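Workshop notes: the two-arm bench

The two-arm bench in the back corner of the Clorira workshop has reached the point where it can be given a small kitchen job and left to get on with it for a few minutes at a time. Members have been asking what state the build is in, so this item covers the hardware, the software and the work still to be done before the bench is open for general booking in March.

The build was started by Damilola Iyamu and Lev Zakharchenko, who wanted a pair of arms on one table that any member could program after a short introduction. The arms came secondhand, without grippers or paperwork. Lev spent most of the first month on the joints. One wrist had a bearing that ticked on every turn, and the replacement took three weeks to arrive. The motor controllers are new. They run from a single 60-volt supply with its own cutoff switch, and the switch is wired so that it drops both arms at once.

The grippers were made in the shop. Khrystyna Savchuk drew them up and cut the first set of brackets, which flexed too much when the fingers closed. The second set is thicker and has an extra fold along the back edge. Each finger pair opens to 72 mm, enough for a mug or a bread roll but too narrow for most bowls. We have had two requests for a wider version. Khrystyna has a drawing for one but wants to see how the present brackets wear before she cuts more metal.

For the kitchen job we settled on moving steamed buns from an electric steamer to a plate. It suits the bench well. The buns are soft, so too much grip shows right away, and the basket has a wall around it that the arm has to clear going in and coming out. Inna Bondarchuk wrote the control program, which we have been calling Panicker after its habit in the early versions of stopping dead at the slightest contact. The name has stuck even though the stopping has mostly been cured.

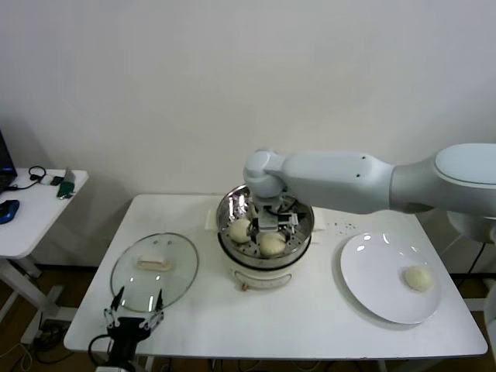 Inna's approach is to record a person moving the arm by hand through the whole task, repeat that many times with the buns in different spots, and let the program work out a path from the recordings. So far the log holds 309 recorded runs. Earlier ones were made with the steamer in exactly the same place each time, and the program learned that place very well and nothing else. Moving the pot two inches to one side was enough to send the fingers into the basket wall. Later recordings shift the pot and the plate between runs, and the results are better for it.

Grip force is the other setting that took time. With the fingers set too light, a bun slips on the way up - usually just as it clears the rim. Set too firm, they leave two flat dents. The current value was found by trial and is written on the card taped inside the tool drawer. Please leave it alone unless you are working on the bench with Inna or Damilola, and if you do change it, write the new value on the card.

There is still some work to do. The cables need to be tied up off the floor, and we want a proper run of trunking along the wall. Somkiat Srisuk has offered to do this and is looking for one other person to help for an afternoon. The stand under the right arm should be bolted down again, with washers this time. We would also like a second task for the bench that has nothing to do with food. Folding shop rags and sorting screws by length have both been suggested. Rags are probably harder than they sound.

A few rules for anyone who wants to try the bench before March. Book through Damilola. There must be two people present whenever the arms are powered, with one of them standing within reach of the cutoff. Keep your hands off the table while a program is running, and wait for both arms to stop before you move anything. The steamer is to be unplugged and emptied at the end of each session. Food that has been handled by the grippers is for testing and should go in the compost bin.

Introductions for new users will be held in groups of 6, starting at 7 p.m., and will take up most of an evening. The first group is full. Names for the second can be added to the sheet by the door or sent to Lev. You don't need any programming background for the recording side, but closed shoes are required as in the rest of the shop.

Recent items
Briletti lathe: new chuck fitted, booking open again
Sodico filament order: final sizes and colors
Laser cutter fan replaced
Changes to locker rental
Soldering evening for beginners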